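Bramwell Review > Opinion > Home life
News Opinion Letters Food Money Archive

Keep the drawer, lose the gadgets

Wed 10 May
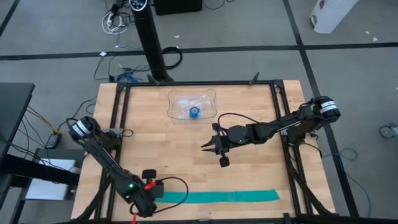

A roll of blue tape in a clear plastic container.

For most of my adult life I have lived in rented flats, and in each of them I have paid for things to be put right that I could have put right myself. A cupboard door that dropped on its hinge. A curtain rail with one screw missing. I paid a man thirty pounds once to stop a toilet running, and he did it by bending a piece of wire.

My view is that every household should be able to do its own small repairs, and that schools and councils should treat this as ordinary knowledge, like boiling an egg or reading a bus timetable. I don't mean rewiring or gas. I mean hinges, washers, hems, fuses, loose handles, a puncture, a window that sticks in wet weather.

People who disagree with me usually say that time is worth money. If you earn a decent wage, they say, it makes sense to do an extra hour at work and pay someone who knows the job. On paper this is true. In practice very few people I know can turn a spare hour on a Sunday into wages, and the repair doesn't cost one hour anyway. You have to find someone, ring them, wait in, and wait in again when they don't come. The last time I did all that it was for a kitchen drawer, and it took from the beginning of February until the clocks changed. The drawer needed two screws.

The second objection is that things are no longer made to be mended. There is more in this. My kettle is a Cutix, and when the lid catch went I found that the whole lid was one sealed piece. The firm would sell me a new kettle but not a new lid. I have had a Tostiner fan heater with the same fault in its thinking, a case held together with screws that no ordinary screwdriver fits. I would like that to be against the law, and I would vote for anyone who said so clearly.

But most of what goes wrong in a home isn't a kettle. Doors, taps, shelves, trousers and chair legs are much as they were when my grandparents had them, and the fixes are the same too. We have let the sealed kettle persuade us that the chair is also beyond us.

I learned what I know late. When I moved to Lasau Road the library was running a class on Thursday evenings, and it cost less than a takeaway. We changed washers on old taps bolted to a board. We sewed on buttons, which half the room had never done, including people well past retirement. The class stopped when the grant did. The council's own figures say 467 people went through it, and the saving from closing it was small enough that I had to read the line twice.

I would bring it back, and I would put the same thing into schools for one term at the age of thirteen or so. There is a habit of talking about practical lessons as something for children who are not good at the rest. I was good at the rest and I could have done with them. A person who goes off to university at eighteen unable to bleed a radiator has been let down a bit, whatever their marks.

Landlords are a harder question. My tenancy agreement forbids me to put up so much as a hook, and then leaves me for weeks when the extractor breaks. I think tenants should have a plain right to do minor repairs up to a fixed sum, say 100 pounds, and take it off the rent with a receipt. Some would make a mess of it. Some landlords already make a mess of it, and they are paid.

As for equipment, you need much less than the shops would like. There are tool sets in the big store at the ring road with 1000 pieces in them, and I can't think who has used them all. I have two screwdrivers, pliers, an adjustable spanner, a small hammer, a tape measure, needles and thread, decent glue and a roll of tape. They live in the kitchen drawer, the one with the two screws. If you buy cheap pliers you will buy them twice, so I would spend the money there and save it elsewhere.

I still ring someone for anything with gas in it, and for the roof. Last month I rang someone about the boiler and he told me the pressure was low and showed me the tap to turn. He charged me for the visit, quite rightly. I have written down which tap it is and stuck the note inside the cupboard door.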